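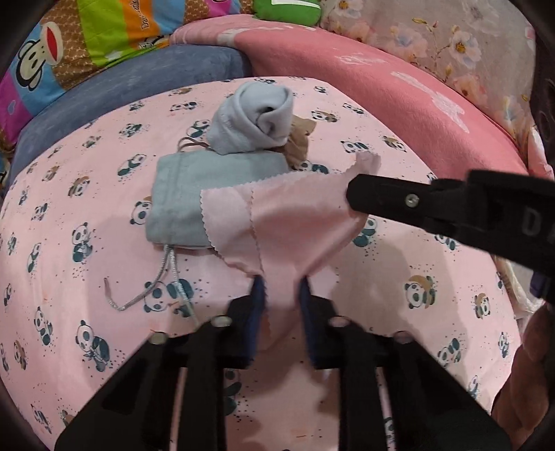
Lesezeit: 2 Minuten

3.2 Zwischenablage auf dem Bett

In fast allen besuchten Haushalten wurde Kleinwäsche vor dem Einräumen auf einem Bett abgelegt. Tische und Kommoden spielten eine geringere Rolle, auch dort, wo sie frei waren. Die Befragten nannten dafür vor allem die Größe der Fläche und die bequeme Höhe. Eine Teilnehmerin aus Plerkamden gab an, sie könne auf dem Bett »liegen lassen, was noch keinen Platz hat«, und erst am Abend entscheiden, wohin es komme.

Wir bezeichnen solche Ansammlungen als Restgruppen. Gemeint sind Textilien, die nach dem Sortieren der großen Stücke übrig bleiben und keiner gemeinsamen Kategorie angehören. Abbildung 4 gibt eine Restgruppe auf einem rosafarbenen Bettlaken mit Pandamuster wieder: ein graublauer Beutel mit Zugkordeln, eine zusammengerollte hellblaue Socke, ein zerknülltes braunes Stoffstück und ein hellrosa Putztuch mit Zackenrand.

Abb. 4: Restgruppe auf einem Bettlaken. Der Beutel liegt flach, das Putztuch ist angehoben und überdeckt ihn teilweise.

Für die Auswertung wurden die Stücke nach ihrem üblichen Aufbewahrungsort kodiert. Socken ließen sich fast immer eindeutig zuordnen, da sie in allen Haushalten eine eigene Schublade oder ein eigenes Fach hatten. Putztücher wurden dagegen teils in der Küche, teils im Bad und teils in einem Flurschrank verwahrt. Am uneinheitlichsten war der Umgang mit Stoffbeuteln. Sie galten manchen Befragten als Wäsche, anderen als Verpackung, und wurden je nach Auffassung gefaltet, gefüllt oder an einen Haken gehängt. Stücke, deren Art sich nicht bestimmen ließ, erhielten den Code »Textil, unbestimmt«. Das braune Stoffstück in Abbildung 4 fällt in diese Gruppe.

Auch die Form der Ablage wurde erfasst. Wir unterscheiden flach liegende, gerollte und zerknüllte Stücke. Gerollte Socken blieben nach Auskunft der Befragten meist so, bis sie wieder getragen wurden. Zerknüllte Stücke wurden häufiger ein zweites Mal in die Hand genommen, bevor sie in den Schrank kamen. Vahidi und Wouters kodierten das Material unabhängig voneinander; abweichende Urteile wurden mit Macedo besprochen. Strittig war vor allem die Grenze zwischen »flach« und »zerknüllt« bei dünnen Stoffen, die schon beim Ablegen Falten werfen.

Gemusterte Unterlagen erschwerten die Kodierung der Umrisse. Auf einem Laken wie in Abbildung 4, dessen Figuren in dunklem Blaugrün und Weiß gedruckt sind, hebt sich ein graublauer Beutel gut ab, ein hellrosa Tuch schwächer. Die Farbe der Unterlage wurde deshalb als eigene Variable geführt. Auf die Zuordnung zum Aufbewahrungsort hatte sie keinen Einfluss, wohl aber auf die Zeit, die für die Kodierung benötigt wurde. Die Haushalte in Okstead, in denen überwiegend einfarbige Tagesdecken lagen, werden in Abschnitt 3.3 gesondert behandelt.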